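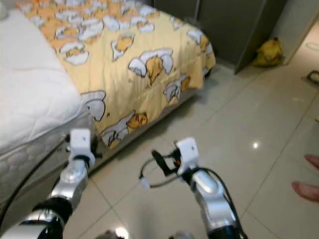 White mattress on the left, egg comforter on the other bed.

I've been reading about mattress protectors again, which is how I lose most evenings in June. The Skellon people want $79 for one and promise it will "reset your sleep." It's a cover. It goes over a mattress. I don't know what there is to reset.

The mattress itself was the last thing I got talked into. Quilted side, gray and white swirls all the way down, very handsome, and from tomorrow it'll be under a sheet where I won't see any of it. I asked the guy at Begum what the swirls did. He said "airflow" and then looked at his phone.

The yellow comforter came from Farzana Samarakoon, who was clearing out her guest room. I had doubts about sleeping under cartoon egg yolks lounging in their broken shells, and I still have some. But it hangs nicely over the side and stops short of the tile, so it doesn't mop the floor like my old one did. That one cost a lot more and was called "oatmeal."

Jahangir says white bedding looks cleaner. White bedding looks clean until somebody eats toast on it — I give it 5 days. He also swears by the Flumik method of making a bed, a video that runs 43 minutes. I made it through the part on corner tension and went to get a snack.

So the plan is a plain cotton sheet on the white one, no protector for now, and the eggs stay where they are. If the mattress turns out to need an $800 topper as well, as the Zomora site keeps hinting, I'm going back to the couch.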